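How to store and label old computer parts at home
By the Wollico workshop page, September

Many people keep old parts in one drawer, and after one year they do not know anymore what works. I had this problem too. I want to show a simple method, and it needs only one quiet evening.

What you need: antistatic bags, a paper notebook, white labels, a soft pencil and a box with a lid. I use the 32 liter box from Balo, but any dry box is good.

Step 1. Sort by kind
Put processors, memory and cards in separate groups. Touch bare metal before you start, and hold each part only by its sides. A processor should lie in a tray with its own pocket, so it cannot slide. 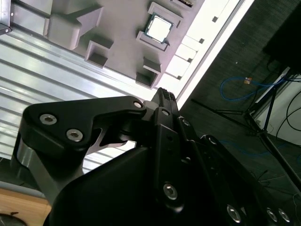
Do not mix tested and untested parts in the same group. If you are not sure about a part, it is untested — even if you remember that it was fine.

Step 2. Give every part a number
I write a short number on the label and the same number in the notebook. My last one is 86. Next to it I write the model, the month and one word: good, bad or unknown. Put the label on the bag and never on the part, as the glue can stay there for years.

Step 3. Pack the boards last
Motherboards are large and bend easily, so they go on top and nothing heavy comes over them. Before packing, look at the socket with a good lamp, and write in the notebook if a pin is bent.

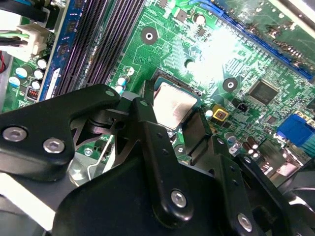

Step 4. Choose the place
Keep the box away from the heater and from the floor. A shelf in a bedroom closet is better than a basement. I open mine every 3 months and change the small bag of drying gel.

Last updated: September

Related
Cleaning a dusty fan without breaking it
Which screws to keep from an old Botel case
A notebook page you can copy
Yang drawer boxes, after one winter of use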